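Nakel series, madder baths
5/9/26

Reds day! Started before the heating came on and didn't want to stop for lunch.

Total fiber on the scale this morning: 954 grams, dry, all of it the Restetti wool, wound into 10 skeins. They were scoured and mordanted already and have been sitting damp in the covered tub. I had my doubts about leaving them in there so long but they smell fine, like a clean sheep, and the alum seems to have gone in evenly. No chalky feel when I rub the strands together. If anyone wants to steal this schedule, go ahead, because letting the mordant rest is so much easier than trying to squeeze everything into one long day at the stove.

Madder is the Badawi root, the coarse chop, not the powder. I know the powder is faster. But we spent half of last season picking grit out of finished yarn and I'm not going back to that. Coarse chop goes in the big mesh bag, bag gets soaked overnight in tepid water, first soak water gets poured off into its own jar. That jar is where the yellows and browns go and it is worth keeping — the small sample I dipped in it came out a really lovely toast color, and I'd happily knit a whole sweater out of it.

Split the lot into two baths.

Bath A: tap water straight. Our tap is hard, you can see it on the kettle.
Bath B: rainwater from the barrel, strained through a pillowcase.

Same weight of root in each, same pot size, same burner setting. Brought both up very slowly. The thing I keep relearning with madder is that the heat has to stay low, well under a simmer, or the browns come out of the root and sit on top of the red like a film. I kept a hand on the dial the whole first hour. Bath B wanted to run away on me, the left burner is hotter than the right one whatever the knob says. Swapped the pots halfway so neither got all the bad luck.

By mid-morning Bath A was already ahead. Deep, warm, a bit like roof tile. Bath B was orange! Properly orange, like the inside of a ripe persimmon. I had read that madder likes calcium but had never run them side by side with the same root, and seeing the two pots next to each other is worth more than any amount of reading. I went back and forth with a spoon and a white saucer for far too long.

Pulled six skeins out early, three from each pot, and left the others in to cool down in the bath overnight. Reason for the split: I want to know how much of the depth comes from the overnight cooling and how much was there already. My guess is that the cooling does more than we give it credit for. We'll see in the morning.

Tried a pinch of chalk in a ladleful of Bath B, in a jam jar, with a scrap of yarn in it. Shifted toward red while I stood there. Not as far as Bath A, but clearly moving. So there is an easy fix if we ever want to dye from the barrel during the dry part of the year, when the tap tastes like a swimming pool. Need to do this with a measured amount. A pinch is not a unit, I know, I know.

Rinse notes: A rinsed nearly clear on the second bucket. B kept bleeding. Could be the water, could be that I was impatient with it. Hung everything on the indoor rack, out of direct light, tags on the left end. Please leave the tags alone, they are the only way to tell the early skeins apart once they dry.
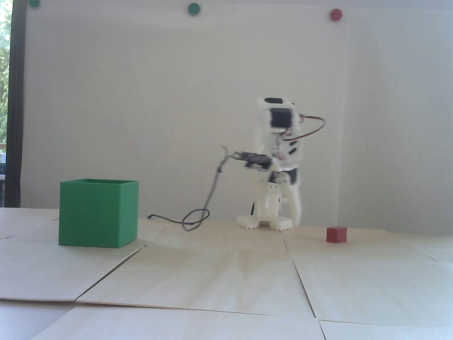
White 3D-printed humanoid on the light wood floor, facing left.

Trollari sent the new color cards, finally. Thick stock, punched along one side, and the holes are big enough to take a doubled strand without fraying it. I'm going to move all of the Nakel samples over from the old cards, which are falling apart at the corners. Each card gets: root, water, mordant, time in, time out, rinse. Leave the back blank for lightfastness, half of each strand goes under foil in the window for the rest of May.

Still to do:
- weigh out chalk properly and repeat the jam jar trial
- strain and bottle the first soak water, label it (label it!!)
- dry the used root on newspaper, there is at least one good coral left in it
- descale the big pot, Bath A left a ring
- mark the hot burner with tape
- check whether Restetti has the same wool in the finer weight, I'd love to see this red on something with more drape

One more thing before I forget. The madder smell has changed since this morning — earthy and sweet at first, a bit like beets, and now more like a cedar closet. I have no idea if that means anything about the bath. Writing it down anyway, and will sniff again tomorrow when I lift the lids.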